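Drinddale Youth Parliament Kit
Mock parliament set for leadership camps and school weeks

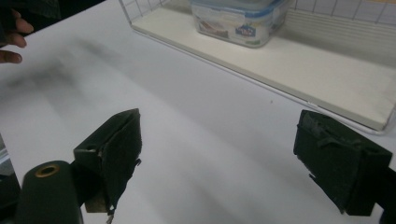
What is in the kit

Speaker's handbook, 17 pages, with the order of a sitting day
100 ballot papers and one folding ballot box
10 committee folders with sample bills
Name cards for members, ministers and the clerk
One hand bell

Who it is for

The kit is made for students from Year 10 who stay together for a week and must form a government, write bills and vote on them. It is also suitable for a single day, if you leave out the party nominations. Shona Rewi wrote the sample bills. They are on local matters such as bus fares, library hours and water use, and every bill fits on one sheet.

Please note

The ballot papers are numbered and can be used one time only. Refill packs of 800 are sold separately. The handbook follows Australian practice, so a camp in another country should change the chapter on the upper house before printing.

Ordering

Orders received until Thursday noon are sent in the same week. In June we have many camps, therefore kindly order early. For questions about hire instead of purchase, please write to Onni Nieminen at the Drinddale office.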